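To: handling-practice list
Date: Tuesday, July 27, 2021
Subject: Re: [handling-practice] Draft 3 of the garment recording guide, clauses 4 to 7

Replies to the comments on draft 3 follow. I have left the earlier message in below so the clause numbers make sense.

> The Sidcombe group has read draft 3 and is mostly happy with it.
> Three things. Clause 4 says the work surface must be "clear", and
> none of us could agree on what that means when you are handling
> cloth. Clause 5 limits a session to 65 minutes but doesn't say
> whether breaks count. Clause 6 wants every failed grasp deleted,
> and we think that is a mistake. We'd rather label them and keep them.
> Also, is the Priltcombe checklist still in force? Two of our sites
> still use it.

Clause 4, work surface

I agree that "clear" is no good. The new wording is: "Items that are not part of the task may stay on the surface if they are listed in the session sheet and are outside the reach of the hand-held grippers." Controllers, phones and spare cloths all fall under that. One garment is worked at a time, and anything else made of fabric goes on the sheet by colour and type. A pinched fold should be lifted far enough that both fingers of the gripper can be seen on it.

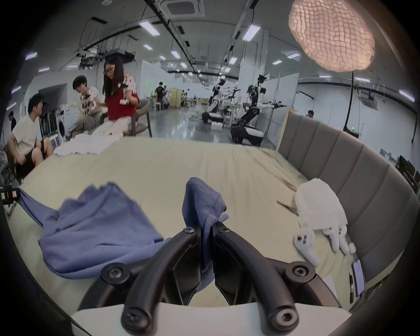
Clause 5, session length

The 65 minutes is recording time. Breaks don't count, but they do have to be logged, with the start and finish written in the operator's own hand or typed by the operator. We set the figure in April after the Gultport trial, where operators said their wrists were sore by the end of longer sessions. A site may set a shorter limit. It may not set a longer one.

Operators should be seated when they are waiting or checking a gripper, and there should be enough chairs or stools for everyone on the shift. More than one gripper can be out at the same table, provided each has its own number and its own line in the log. 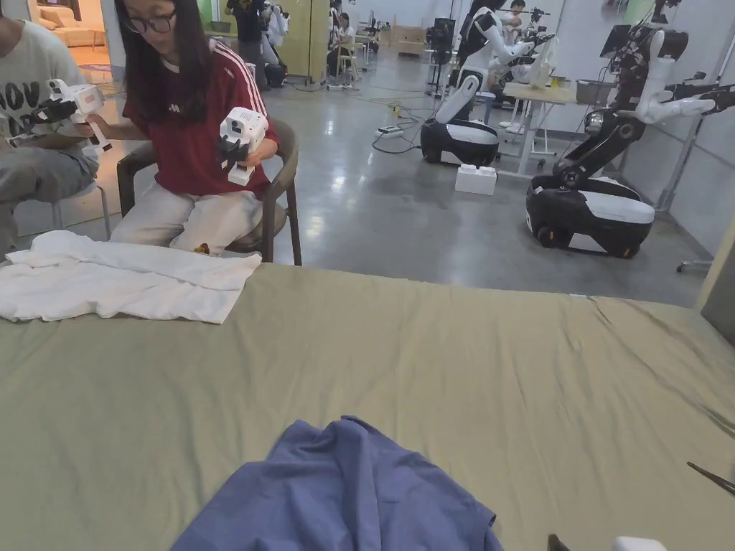 Can an operator swap grippers partway through a session?

Only between takes, and the new gripper's number goes in the log before the next take starts. If the swap is for a fault, put a tag on the faulty one and don't use it again that day.

Clause 6, failed grasps

Sidcombe is right and I have changed it. Of the 1392 takes from the Gultport trial, 200 had at least one failed grasp, and under the old wording we would have thrown out the lot. Failed grasps are now kept and labelled with one of the codes in Annex B. The operator carries on with the garment from wherever it has ended up and does not reset it by hand. Deletion is only for takes where the recording itself is damaged.

For two-handed work, each gripper gets its own code. If the left one holds and the right one slips, that is one failed grasp, recorded against the right.

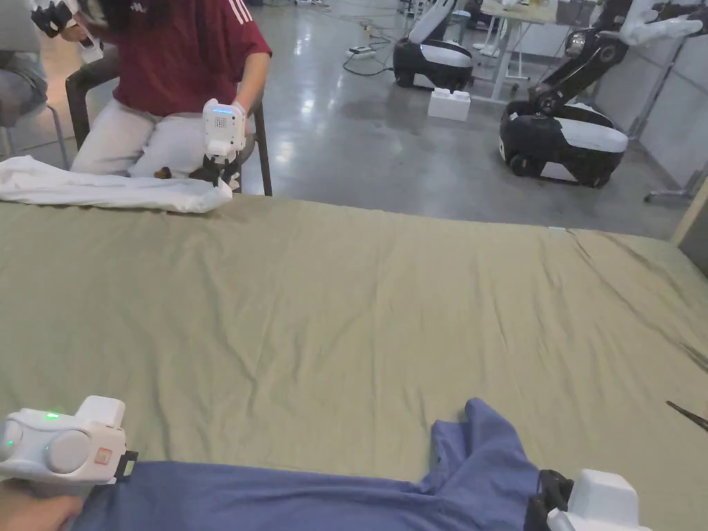
The label goes on at the end of the take, by the same person who held the grippers. We tried having a reviewer do it afterwards and the codes didn't match what operators remembered. A reviewer may query a label but may not change it without a note.

Clause 7, people and mobile robots nearby

No comments received, so this stands as drafted. Mobile bases in the same room are to be parked before hand-held recording starts. Power leads on the floor are to be kept off the walking route between the table and the door.

Priltcombe checklist

Withdrawn. Item 13 of it contradicts clause 6, and the rest has been taken into Annex A. Please ask the two sites to stop using it once draft 4 goes out.

The Żak translation is waiting on the clause 4 wording, so if anyone objects to it please say so on the list this week. Comments on the annexes can come later.

Editor, garment recording guide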